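COLLECTIONS MAINTENANCE, UNIT 2
Cover materials, surface soil and the condition survey
Instructor: Kanini Lukumay
Notes revised May 9, 2023

2.1 Scope

Unit 1 dealt with the building: temperature, relative humidity, light and air filtration. Unit 2 deals with the outside of the book. Text paper, sewing and adhesive failure are covered in Unit 4. Rare and special material is outside the course. Everything below assumes a circulating collection in which the average book is replaceable and treatment time per item is short.

2.2 Terms

Board: the stiff sheet that forms the front or back of a hardcover.
Case: two boards and a spine piece joined by a covering material, made separately from the text block and attached to it.
Cover (paperback): a single sheet of heavy paper wrapped around the text block and glued at the spine.
Joint: the flexible area where the board meets the spine.
Laminate: a plastic film bonded to a printed sheet.
Surface soil: loose or lightly held particles on the cover.
Stain: material that has moved into the sheet. Stains are recorded in the survey and are not treated in this unit.

Students often use "binding" and "cover" as if they meant the same thing. On survey forms they are separate fields. A book can have a sound binding and a poor cover, and the reverse is common in heavily used paperbacks.

2.3 Covering materials

Book cloth. Woven fabric, usually cotton, filled with starch or coated with acrylic. Starch-filled cloth is damaged by water: the filler softens, the color moves, and a tide line forms at the edge of the damp area. Acrylic-coated cloth tolerates a barely damp wipe. The two can be hard to tell apart by eye. If in doubt, treat the cloth as starch-filled.

Printed paper over board. A printed sheet, laminated or varnished, glued to the board and turned in at the edges. Wear begins at the corners and at the head and tail of the spine. Once the film has broken at a corner, dirt enters the exposed fiber and cannot be brushed out.

Uncoated and lightly textured papers. Common on art, poetry and design titles. The sheet has no film, and particles settle into the texture. Dry methods only.

Gloss laminate. Resists soil and releases it easily, but shows every scratch.

Matte laminate. Shows finger marks as shiny patches. These come from polishing of the surface and do not clean off. Record them as "burnish."

2.4 Color and visible soil

Visibility of soil depends on contrast between the particle and the ground. Most indoor dust is gray, so a mid-gray cover may carry a heavy load and look acceptable, while a white cover looks dirty early. Dark covers show pale lint and skin particles but hide soot.

The practical result is a bias in surveys done by eye. In the Mutgate survey, 3,233 volumes were examined by two teams working from the same form. Pale covers were graded worse than dark ones by both teams. Swab tests on a subset of 200 volumes did not support the difference. The form now asks the surveyor to record ground color first and soil grade second, and the soil grade is taken from a swab wherever the cover is white, cream or black.

Gray printing on a white ground is a further difficulty. Flecks and smudges close to a gray printed area can be read as part of the design, and a speckled stock can be read as soiled. Compare with a second copy where the library holds one.
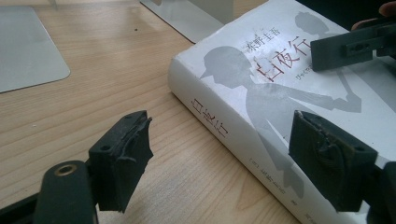
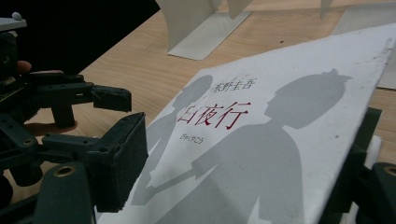 2.5 Dry cleaning sequence

1. Clear and wipe the work surface. Let it dry.
2. Wash and dry hands. Lotion must not be worn.
3. Hold the book firmly closed and brush the top edge of the text block, working from the spine toward the fore edge.
4. Brush the front cover from the center outward, then the spine, then the back.
5. Test the sponge on an inside flap or a turned-in edge. Stop if color transfers.
6. Wipe with a dry vulcanized rubber sponge in one direction. Lift the sponge at the end of each stroke.
7. Turn the sponge to a clean face as soon as the working face darkens. Trim it when all faces are used.
8. Brush again to remove sponge crumbs, with attention to the joints.
9. Record the method and the result.

White vinyl erasers are permitted on laminated covers only. On uncoated stock they raise the fiber, and the raised patch soils faster than the paper next to it. Eraser crumbs left in a joint harden and abrade the cloth.

Do not use household wipes, alcohol gel or furniture polish.

2.6 Soil grades

Grade 0. Swab clean.
Grade 1. Swab faintly marked; cover acceptable.
Grade 2. Swab clearly marked; brush at next shelf cleaning.
Grade 3. Swab dark; full sequence in 2.5.
Grade 4. Soil greasy, sticky or suspected to be mold. Bag the item, label it and refer it. Do not brush.

A grade 4 item is never opened at the shelf. Jabari Kombo's referral sheet is in the course folder and replaces the older one bound into the Unit 1 packet.

2.7 Recording

One line per volume: shelf mark, cover type, ground color, soil grade, damage code, initials. Damage codes are CR (crushed corner), TJ (torn joint), BU (burnish), ST (stain), DL (delaminated film). More than one code may be entered. Leave the field blank if there is no damage; a dash has been misread as a code in past batches.

Agreement between surveyors is checked on a repeat sample. In the Ogola branch exercise, two surveyors agreed on cover type for 98 percent of the sample. Agreement on soil grade was lower, and most of the disagreement fell between grades 1 and 2. Since both grades lead to light treatment or none, this was accepted. Disagreement between 2 and 3 affects the labor estimate and has to be resolved before the totals are drawn up.

2.8 Exercise for the June session

Bring a completed form for one full shelf. Choose a shelf with both hardcovers and paperbacks. Do not clean anything before the survey is finished. Forms go to Pendo Rweyemamu, who will pair them for the repeat grading.

Reading: Unit 2 packet, sections on film lamination and starch-filled cloth. The section on leather is optional.

Shares: 2 | Comments: 0
Contact the course office | © Riltetti Library Training | Back to top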